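Karinard Evaluation Forum > Products Under Review > Cheon Tabletop Handling Kit

Thread: Cheon kit, whiteboard exercise, first bench notes

primdale_bench
Moderator, 2139 posts

The Cheon kit has been on our bench since September under the standard review terms. Members have asked for notes on thin and transparent parts before they commit budget, and the first set is posted for comment. The kit was supplied with the Nindent control package and the short black fingers. No other finger set has been fitted.

The approach under review is the straight one: fingers parallel, one on either side of the strip, with a narrow gap between the tips. The work surface is white and glossy, and the lamp reflections on it are strong. Members who intend to rely on the wrist camera should read the lighting section of the Nindent manual first.
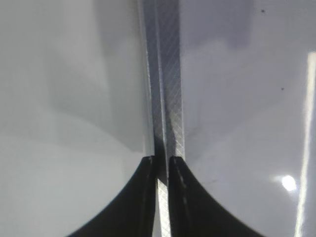
Primdale Technical Services, Automation Review Group

Comments are invited on three matters: finger geometry, wrist camera placement, and whether the whiteboard exercise should remain in the review plan. Please keep pricing questions in the purchasing thread.

karinard_ops
Member

Thank you for the notes. Our department is considering 2 kits for a training room. The finger profile appears suitable for narrow parts. My reservation concerns the material. The strip looks clear, with fine diagonal lines across one face, and I would not expect a camera to find the edges of such a part reliably on a white background. Was a matte surface considered?

primdale_bench
Moderator

It was considered and set aside. The review plan calls for the surfaces that members have in their own rooms, and most of those are white. A matte mat may be requested as a supplementary test.

d_rail27
Member

I must disagree with the previous concern. Reflections of this kind are an ordinary condition in any room with overhead lights. A kit that is sold for tabletop use should be judged under them. If the group changes the surface, the results will be of little use to those of us who cannot change ours.

karinard_ops
Member

That is a fair point with respect to the purchase decision. I maintain that a failed grip on a glossy surface tells the reader little about the fingers themselves. The two questions should be scored separately.

primdale_bench
Moderator

Agreed. Separate scores will be entered. For the whiteboard exercise, the layout is a single capital A in thin black marker on the left half of the board, with the eraser at the right near the rail. The marker holder stays clipped to the top rail. Members repeating the exercise should use the same arrangement - a second letter or a different eraser position will make the results hard to compare. 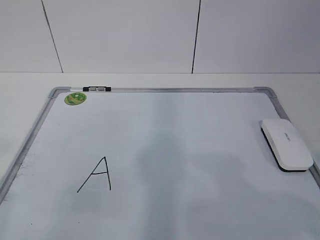
Replies on the whiteboard exercise

lowbay_8
Member

I question the value of this exercise. A person can wipe a board in a moment, and none of our sites would buy a kit for that purpose. The review hours would be better spent on part transfer.

d_rail27
Member

The exercise is a proxy for contact work. Wiping requires steady pressure across a flat surface, and the thin line of the letter gives a clear pass or fail. I would keep it. I would, however, ask that the board be cleaned fully before each run. There are faint gray smudges along the left side, and a camera check may count them as residue.

primdale_bench
Moderator

The cleaning request is accepted and will be added to the procedure. The exercise remains in the plan for the present. Members who wish to propose a part transfer test should submit it in writing, limited to 8 steps, with the part dimensions stated.

lowbay_8
Member

I will submit one. Please record my objection in the meantime.

primdale_bench
Moderator

Recorded. The thread remains open for comments on finger geometry, on which only one member has so far replied.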